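Arm faults out when reaching into an open fridge (student team)

Posted in Student Projects > Mobile Manipulation
147 views, 2 replies

gadau_team22

We're a student team working on the household task for our spring project. The task is to open a refrigerator, take out one item from the shelf and put it on a surface next to it. Two arms, white grippers, head camera. Opening the door is fine now. The trouble starts when the left arm goes in for the shelf. The planner either refuses the path or stops with a joint limit fault before the fingers pass the cabinet side. The door is open wide, so I don't think it's the door. We have a review in April and I'd like this part settled before then. 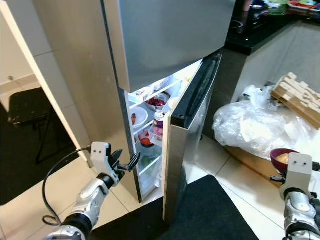
Posted by Esmaeil Ghorbani | Ornton Robotics Club | 1,128 posts

The left arm is coming in right beside the cabinet side panel, and you have a cable looping out from the top of the gripper. Check whether your collision model has a padded volume for that cable. Ours did, and the planner treated the padding as solid, so any path near a side wall was thrown out.

For the joint limit, look at where the base is parked. Move it a little toward the door side and turn it so the arm enters straight. Then log the wrist joints on a slow run with nothing in the hand. If one of them is near its limit before the fingers reach the shelf, it's your base position - no planner setting will fix that.

Also start with the can. The metal bowl is a bad first target because you have to keep it level the whole way out.

steller_b

Had the same thing, restarted the controller and it went away. Maybe try that first.

Dimitrov

Restarting clears the fault but it will come back if the pose is the same. I'd go with the base position. Tape a mark on the mat once you find a spot that works.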